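Skurnen Seed Swap and Garden Club
Minutes of the winter planning meeting, 30 Dec 2021

Okay, I said I'd take the notes this time and I'm going to write them the way I talk, so bear with me. If you want the short kind, Hiba Sleiman is back next month and she does them beautifully. (She was on the phone for the first half and her line kept dropping, so if I've got something wrong that she said, please write and tell me.)

We started late. The heat in the back room at the Bolier Street hall takes forever and everybody kept their coats on until we got to the money part. Last month's minutes were read and passed, with one fix: the plot that flooded was the one by the gate, and I had written the one by the shed. Sorry to the shed people!

Money. We have 1722 dollars in the account after paying the water bill. That's better than I expected after the fence. The hall has asked for the same rent as last year and we said fine to that. The seed order has to come out of this too, so please don't anybody go buying things on the club's account before we've agreed on them. I'm looking at the person with the bulb catalog. You know I love you.

Seed order. This took up most of the evening. We're going with Yammine again for the beans, peas and squash, as their germination was good and they throw in paper envelopes when you ask. For tomatoes we had a long back and forth. Half the room wants to stick with the paste types because they can well, and the other half (me included) wants something to eat off the vine in August with salt on it. We ended up with four kinds, two of each sort, and a promise that whoever grows the cherry ones will share. Peppers were left alone. Onions are going to be sets this year and no seed at all, after what happened on the north side, where we got a whole row of things that looked like chives and tasted like nothing.

Somebody asked if we could try okra. We can try it. I'll put it down as one packet, and it goes against the south wall or it doesn't go in.

Compost. The second bin is full and the first one isn't ready. I went out and stuck a fork in it before the meeting and you can still tell what most of it used to be. The feeling was that too many kitchen scraps are going in and not enough leaves, and that the leaves are sitting in bags right next to it, which made me laugh. From now on, one bucket of scraps, one bucket of leaves on top. Please break up your corn stalks too. They were whole. They were whole and they were standing up.

We talked about buying in some bagged mix for starting seedlings and agreed to get seven bags, to be kept inside the hall closet so they don't freeze into bricks again. Anyone who takes from a bag, fold the top over and clip it. I'll bring the clips. 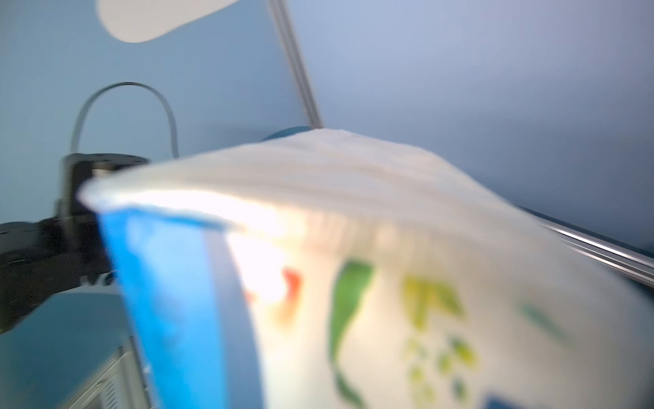 When should we start the tomato and pepper seedlings?

Peppers go first, about eight weeks before the last frost, and tomatoes two weeks behind them. We'll do both on the long windowsill in the hall, and people with a sunny spot at home can take a tray.

After that we got onto trays, and it came out that we're short. A few are cracked and a few went home with people in the spring and have stayed there. I'm not naming names, but please look in your garage. Same goes for the good watering can, the one with the long neck.

Swap day. We want to hold it in the big room again and have the tables along the walls this time, so there's a way through the middle. Last year you couldn't get to the flower table without climbing over a stroller. Label your seeds with what they are and the year you saved them. "Red ones from Mom" is a lovely label and I took some and they grew, but I still don't know what they were. Hiba will ask Curkirari, the bakery on the corner, if they'd do the rolls, and she'll do the sign too if her wrist is better.

Plots. There are 4 people on the waiting list and one plot coming free by the tool rack. It goes to whoever's been waiting longest, same as always. There was some talk of splitting the bigger plots in two. I like the idea, other people really didn't, and it got a little warm in there (finally!). We didn't vote. It's on the list for next time, and if you have strong feelings, come and have them in person.

Other things. The gate latch sticks in the cold, so lift and then push. The hose is drained and hung up inside. There's one blue glove on the hook, left hand, if it's yours. I have to get the seed order in by the end of the week, so call me with last changes, and no, I can't add more bulbs.

We finished up a bit after nine and I locked the side door.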